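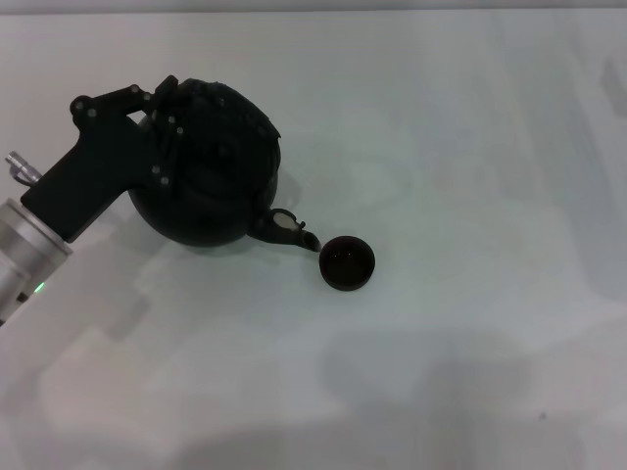 ## 3.2 Pouring and serving

The second part of the study concerned the act of pouring. Earlier work on small teaware has dealt chiefly with the pot as a vessel for brewing, and has paid less attention to the few seconds in which the tea passes from spout to cup. Those seconds matter to the people who use such pots every day. In the tea rooms visited for the Haddad survey in April, complaints about dripping outnumbered complaints about flavour, chipped lids and slow service taken together.

Two pots were compared. The first, supplied by Ritex, has a long, narrow spout set low on the body. The second, supplied by Susteck, belongs to the same class as the pot in Figure 4: a round body, a textured upper surface and a short, curved spout. Both were filled with 200 ml of water before each trial and emptied into small cups with straight, low sides. A low cup was preferred to a tall one, as it allows the spout to be brought close to the rim and shortens the fall of the water.

Each trial began with the pot level. It was then tilted until a steady stream formed, held at that angle until the cup was judged full, and returned to level. Spilt water was collected on a weighed cloth laid under the cup, and the outside of the pot was wiped with a second weighed cloth. The two figures were recorded separately — water on the table and water on the pot are different faults, and users described them differently. A total of 600 trials was completed at the Trirkureck laboratory, divided equally between the two pots.

Figure 4 illustrates the pouring position for a short spout, with the pot tilted, the spout directed downwards and its tip just above the cup and slightly to one side. This offset proved important. When the tip was placed directly over the middle of the cup, the first water to leave the spout tended to strike the far wall and splash. When it was placed nearer the edge, the stream curved inwards and met the base of the cup more gently.

The long spout gave the steadier stream but the poorer finish. On return to level, a thread of water often ran back beneath the tip and down the body. The short spout released its last drops more cleanly, although it was less forgiving at the start of the pour, when a quick tilt could send water over the rim. Trials in which the tilt was stopped and resumed were excluded; there were 25 of these, most of them with the long spout.

The colour of the ware had an effect that the study had not set out to examine. Dark cups made the level of the water harder to judge, and overfilling was more frequent with them than with the white cups used in the preliminary session. Dark ware on a pale table, as in Figure 4, has a clear outline, but that contrast is of little help in reading the level inside the cup.

**Figure 4.** Pouring position for a short-spouted teapot over a small, low-sided cup.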